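3 min read

Feltmont Reading Rooms – progress report to the foundation, February

Dear Ms. Pacheco,

since our last report we opened the second reading room, in the old post office in Irnness. Hermine Berchtold leads it. She has now 30 children on the list for the afternoon group, and we planned for 40 by summer.

The book order was late. The first delivery had many titles for older readers, so Corina Pichler exchanged a part of it with the school in Cana. We still miss easy books for the age of six and seven.

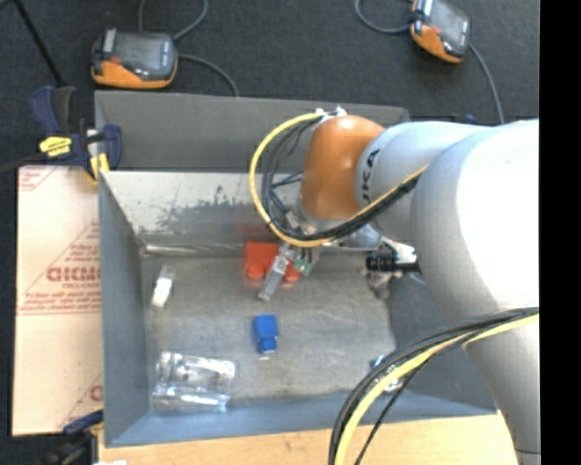
The evening course for parents goes slower than we hoped. Many work shifts and cannot come at 6 p.m. – Domenica Gruber will try a morning hour after the holidays.

From the budget we have used 75 percent. Heating cost more than planned, printing cost less. We ask to move the rest of the printing money to books.

The list of titles comes with the next report.

Hye-jin Yeon

We use cookies to improve your visit. Accept | Settings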